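Backups, broadband and the move to Hurkham
11/12/2018

Right, quick one as the kettle's on and I've got a van to unload at Catterall by lunch. Been meaning to write this since October and it keeps sliding.

So we moved. Rekville to Hurkham, two trips in a hired van, one sofa that would not go up the stairs. Still in the hall. I hang coats on it now.

The thing I didn't plan for was the photos. 3,000 of them, give or take nothing, I counted when I copied them over. All the holidays, both weddings, the dog as a puppy. All sitting on one old drive in a tower that went in the van between a fridge and a box of saucepans. Not clever. Spent the whole of the A road wincing at potholes.

It was fine. Plugged in, hummed, everything there. But that was enough of a fright that I finally sorted myself out with a propper backup, which people have been telling me to do for years.

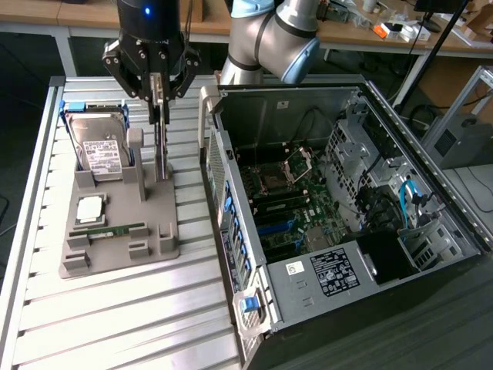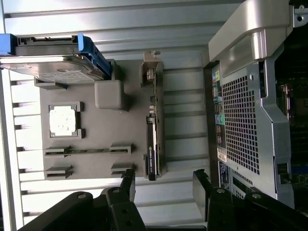 Hard drives with blue plastic rails in both.

What I do now, for anyone who wants to copy it. One copy on the computer. One on a little external drive that lives in the bedroom drawer. One at my sister's in Burnar, swapped over when I go for Sunday lunch sort of visits, so every month or so if she's cooking. Cost me £65 for the external and the other was a spare I already had.

First copy took ages. Left it going overnight, got up, it had stopped at a file with a silly name. Renamed it, off again. After that it only does the new stuff and it's quick.

Broadband is another story. 48 hours they said, for the switch on. Ha. Two weeks of sitting in the library car park with the laptop on my knees, and the library shuts at lunchtime half the week. Finally came on while I was in the bath.

Next job is the paper ones - four shoeboxes, most with nothing writen on the back. Mum says she knows who they all are. She doesn't, but we'll have a nice afternoon arguing over it.

Van's waiting. More when the sofa is upstairs.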